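When a Robot Does Not Let Go
Robot Safety for Young Readers, Grades 3 to 5
Varela Center for Science Learning

A robot arm can pick up a block and put it down again many times without getting tired. It can also make mistakes. When a robot does something it was not told to do, engineers call this a fault.

Last November, the Center tested a program named Firkari. The program had one job. It told a robot arm to reach over a bowl, close its two fingers on a small cube, lift the cube, and set it down on the table. The test was done in a simulator. A simulator is a computer program that makes a pretend world in which a pretend robot can practice.

The job was repeated 300 times. In 40 of those tries, the arm lifted the cube and then held on to it. The program had already moved to its next step, and it acted as if the cube were on the table.

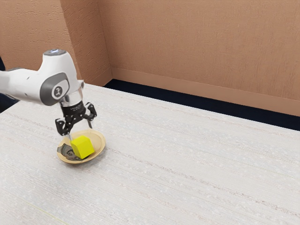
The engineers looked for the cause. Isauro Bañuelos, who leads the testing group, read through the robot's log. A log is a list of everything the program does, written down in order. On line 3713 he found the problem. The program sent the message "open" and then moved on right away. It did not wait for the fingers to answer "I am open."

People do this too. Suppose you call out "Catch!" and throw a ball before your friend has turned to look. You sent a message, but you did not wait for the answer.

The group made 2 changes. The program must now wait until the fingers report that they are open. If no report comes, the arm must stop and stay still until a person checks it.

A fault in a simulator cannot hurt anyone. A real arm is heavy, and it may move when you do not expect it. Please follow these rules near any real robot:

Stay behind the line on the floor.
Keep your hands away from the fingers, even when the arm is still.
Tell an adult if the robot does something strange.
Know where the red stop button is. Ask before the lesson begins.

Words to know: fault, simulator, log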